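Progress report to the Vordale Fund
Project: Hand-held gripper comparison for kitchen tasks
Prepared by Siv Strand, Hurden workshop
January 7, 2021

Dear Agnes Fagerlund,

We're in the middle of the second work period and I'm very happy with where we are. The question in our application was which hand-held gripper gives us the best recordings of everyday kitchen work, and which fingertips should go on it. We now have a good answer to the first half and a lot of new material on the second.

Work done since the last report

We finished the side-by-side trials of the two hand-held designs. The first is the sliding-jaw tool we started with, the one Tùng Khương built up from spare parts in the spring. The second has fingers that swing open on a parallel linkage, with the camera looking out over the body toward the fingertips. Both went through the same 18 kitchen tasks, with the same people holding them, and we ended the round with 400 recordings we consider good enough to keep.

The linkage tool was the clear favorite! People picked it up and got going with hardly any coaching, and the view from its camera keeps both fingertips in sight while they close on an object. With the sliding jaws we kept losing one finger behind the thing being picked up (plates were the worst), and Lies Brouwer had to throw out a good many recordings for that reason alone. She has been checking every file by hand and has earned a large share of the credit for this round.

Bowls turned out to be the most interesting objects we have. They can be taken by the rim, from the side or from underneath, and everyone has a habit they don't know they have. We settled on the rim grip for the comparison, with one finger inside the bowl and one outside, and wrote that into the task sheet. 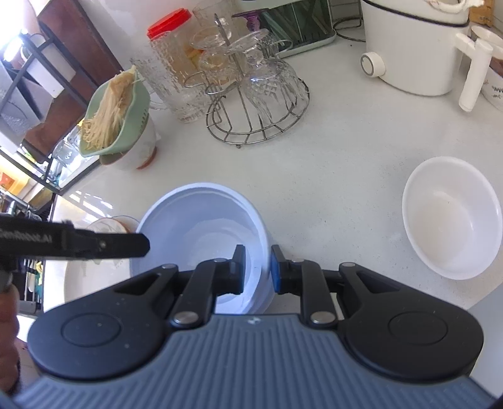
Fingertips open on either side of the bowl rim, in the kitchen at Dalen.

We also moved the trials out of the workshop and into the kitchen at Dalen. Illia Zhuravel pushed for this early on and he was right. On the workshop bench everything had space around it. On a real countertop there are glasses, a dish rack, pots and food close to the work, and you have to plan how the tool gets in and out. The recordings are messier and much more useful.

Fingertips

We have tried three fingertip surfaces so far: bare plastic, a thin soft pad and a ribbed rubber sleeve. The soft pad is ahead on bowls and cups. The sleeve is strong on handles but too thick to slip between stacked plates. Bare plastic does better than any of us expected on dry dishes and badly on anything wet. I would like 27 more sessions before we put a firm ranking in writing, mostly on glassware, where our results still disagree from one day to the next.

Problems

The pivots on one of the tools loosened during a long session and the fingers no longer met squarely. Tùng now checks them each morning. We lost two days to a controller that dropped its timing signal, and eight recordings from that week can't be lined up with their finger positions. They are marked in the log and left out of all the results.

Glare is still a nuisance. A window by the counter is lovely to work next to and hard on the camera, especially with glass. Illia is testing fixed exposure settings, and the first results look promising – more on that next time.

Next steps

From here we move to the arm. The plan is to mount the same finger mechanism on the Vodier arm and see how much of what we recorded by hand carries over. Bowls go first, then cups, then glassware. We expect to have first results in April.

Spending is in line with the budget, with one change: we used part of the travel line to buy spare pads and pivot pins. The updated sheet is attached, and Lies can answer any questions on it.

With warm regards,
Siv Strand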